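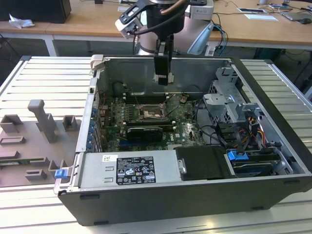 Yiran Long wrote to say that the last version of this section went straight from bolting the arm up to teaching positions, and that anyone following it would have the fingers in the wrong slot by teatime. Fair enough! I've rewritten the whole middle part, and the old step order is gone.

May 29, 2022
By Meng
9 min read

Section 4: Getting the wrist and the plate to agree

By now you should have the arm hanging from its top beam, the two-finger gripper on the end of it and the Allaso controller talking to your laptop. If the controller isn't talking to anything, go back to Section 3, because nothing below will work (I have tried it in the wrong order, more than once, and lost most of a Saturday to it).

What we're after in this section is an arm that comes down over an open desktop PC, lying on its side, and stops just above the memory slots with its fingers straight. We won't touch a slot until Section 5. I know it's tempting.

You will need:
- a scrap tower you don't mind scratching, side panel off
- the printed fixture plate
- the hex keys from the Farnen kit
- a steel rule
- a torch
- a mug of something, kept on the other desk

4.1 Fixing the plate

1. Switch the arm off at the controller and press the stop button as well. I do both every time.

2. Clean out the slots in the aluminium table where the plate is going. Bits of swarf and stray case screws love those slots, and one screw head under the plate is enough to tilt it.

3. Put the plate at the left-hand end of the table, with its blocks and holders facing up, and get the long edge parallel to the rails by eye. Do up the bolts finger tight only.

4. Check it with the steel rule against the nearest rail, at both ends. When the two readings match, tighten the bolts a little at a time, going corner to corner.

5. Push each raised block sideways with your thumb. If one gives, print another. I tried gluing a loose one back and it held for two days.

Note: the tall post with the angled top is the one the arm is most likely to clout on its way back from the case. Teach the arm a travel height that clears the post from the start, even if it looks silly and slow. Mine is set 60 mm above the top of it.

4.2 Putting the case down

I used to clamp the case first and fuss over everything else afterwards. Please don't. The case is the thing that gets swapped, so it has to fit the cell, and you want to be able to lift one out and put another down without re-teaching anything.

1. Unplug the tower, hold its power button in for a few seconds, and take off the side panel.

2. Lay it on its side with the open side up. The slots should be somewhere the gripper can come down on them vertically, with nothing overhanging.

3. Slide it along until it meets your end stop. Don't shove it, just let it touch.

4. Tuck the loose cables out of the way. The power leads that run to the drive bays are the worst, they're springy and they creep back while you're looking at the laptop. A twist of paper-covered wire does the job and comes off cleanly.

5. Leave the graphics card in for now. You want to find out early whether the fingers clear it.

6. If the processor has already come out of your scrap board, keep the fingers well away from the socket all the same. The contacts bend if you so much as frown at them, and a board with bent contacts is no use to you later when you want to practise on sockets.

CAUTION: The edges inside a steel chassis are sharp, particularly round the drive cage. Wear the thin gloves. Never reach into the case while the arm is enabled, including when it's standing still and looks as though it has gone to sleep.

CAUTION: Don't open the power supply. There's no step anywhere in this manual that asks you to, and it can hold a nasty charge after it's been unplugged.

4.3 Dressing the cable on the arm

This is the dull part, and it's the part that went wrong most often at Didlow while we were getting the first cell going, so bear with me.

1. With the arm still off, move each joint by hand through its full range, one at a time, and watch the cable as you go. It wants enough slack to wrap round the joint and no more.

2. Put a soft strap either side of each joint. Hook-and-loop is fine. Zip ties pulled tight will chew through the sleeve.

3. Turn the wrist all the way one way, then all the way the other. If the cable goes tight at either end, take up slack from the joint above and try again.

4. Check that no loop hangs lower than the fingers. A loop that dips into the case will catch on a drive bracket sooner or later, and then the arm will try to take the whole computer with it.

4.4 Setting the camera

The camera goes on its bracket beside the wrist and looks down at an angle. It needs to see the fingertips and the slots together, so you'll be going back and forth a bit here.

1. Fit the bracket with its screws loose enough to turn by hand.

2. Enable the arm, set the speed to the lowest it'll go, and bring the wrist down over the case using the jog keys. Stop when the fingertips are just clear of the slots.

3. Open the live view in Farnen and tip the camera until both fingertips are in it, near one side. Nip up the screws.

4. Have a look for glare. Bare aluminium rails throw long pale streaks if your ceiling lights are in the wrong place, and the software will cheerfully decide that a streak is an edge. Turn a light off or move the case before you start fiddling with exposure.

5. Set the exposure by hand and leave it there. I know automatic is right there on the menu! It changes its mind each time the arm moves over something dark.

6. Tighten the bracket screws fully and look at the live view again. Tightening always shifts it a touch.

Note: if you knock the camera, even gently, redo 4.4 from step 2. It's quicker than wondering.

4.5 Teaching the hover point

1. Jog to just above the first slot, fingers pointing straight down and slightly open.

2. Use the torch from the side and look across the fingertips, low down. Looking from above will fool you about height.

3. Nudge the wrist rotation until the fingers line up with the slot. On my board the slots run in rows either side of the processor socket, so I teach one row, save it, and then do the other as a separate set. Copying the first set across and adding an offset sounds clever and was out by a finger's width when I did it.

4. Save the point as HOVER_A.

5. Send the arm up to travel height, then back to HOVER_A, still on lowest speed, with your hand on the stop button.

6. Do that again until you're bored. I ran mine over 200 times before I let it near a live job, and found a slack wrist bolt that way.

If it stops with fault 2312, the wrist has hit its soft limit. Go back up, turn the wrist the long way round, and save the point again. Don't widen the limit to get rid of the message, or the cable you dressed so nicely in 4.3 will get wound up like a hosepipe.

Clear the tissues and mugs off the desk behind before you carry on, and check that nothing hanging from that desk can reach the case. Section 5 starts with the fingers closing on a module, so leave the arm parked at travel height and the tower where it is.

Related sections
Section 3: Wiring up the Allaso controller
Section 5: First lift from a memory slot
Section 6: Swapping fingertips and checking the grip
Printing and finishing the fixture plate
Farnen fault numbers, the ones I've met so far
Looking after the wrist: the June check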